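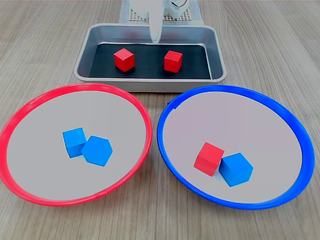
The tray and the two plates, reds on the mat.

7/8/18

Spent most of the day with the red and blue cubes. I had meant to do the bills first, and the one from Guerra is due, but the table was clear of everything else of mine and I wanted to use the good hours of light before the heat got up.

I put the metal tray at the back this time and the plates in front, red rim on the left, blue rim on the right. In January I had it all in one line and it was too wide. My arm kept knocking the end plate. With the tray behind, you can see into all of it from one chair. The black mat fits the tray well enough. It leaves a bit of metal showing along the sides, which bothered me when I first put it in and doesn't now. The reds look very good on the black.

Kam-wah Yeh called before lunch about the rules sheet. We still don't agree. Kam-wah wants the color of the rim to decide where a cube belongs, so red goes to red and blue goes to blue, and that's the whole game. I think a person gets tired of that in ten minutes. My version lets you mix the colors in the plates and then makes you work out what the other plate has to hold. Kam-wah says it takes too long to explain, and it's true that my sheet is over a page. I cut it down after we hung up and lost two paragraphs I didn't need. It's still over a page.

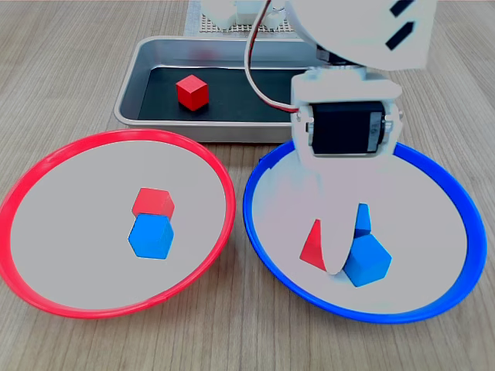 I tried my version several ways in the afternoon. The part that gives trouble is the start, when the tray is full and there's no reason to pick one cube over another. Once there is something in a plate it goes along by itself. I wrote down 47 starting layouts last winter and most of them are the same layout turned around, so I crossed those out. What's left fits on two index cards. I put the cards in the drawer with the tape so I won't lose them again.

The plates are shallow, and I'm glad we gave up on the deep ones from Zumus. You had to lean over those to see what was at the bottom. I still have them under the sink and should return them, if the receipt turns up. 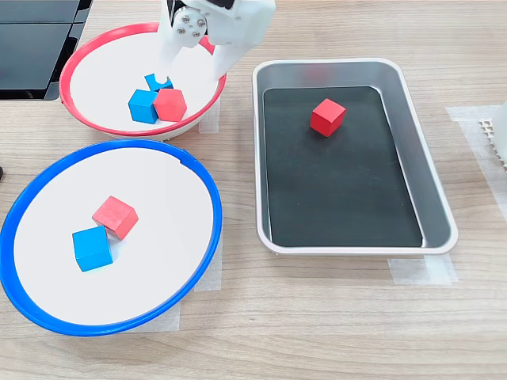
Both colors in both bowls. Kam-wah would call this wrong.

Lunch was late, just eggs and the end of the bread. Called the library in Mirnovthorpe afterward and they said we can have the long table in the children's room when we're ready, but they want to see the rules sheet first. So that has to be settled this week. I told them one page. I'll have to find a way.

Also looked up what Serkura would charge to cut more cubes for us. They won't do a small run. The least they'll make is 2000, and I can't think where we would keep them, let alone pay for them. We will go on with the ones we have.

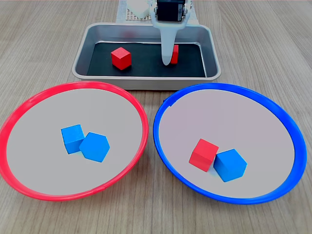

Blues together in the red plate, a mixed pair in the blue one, reds on the mat.

I like that last layout and copied it onto one of the cards. It might do for the drawing on the sheet if I can draw a cube that looks like a cube.

Paid Guerra after supper. Need stamps, tape and bread. Kam-wah is going to call again tomorrow with a shorter version, and I said I'd read it before arguing.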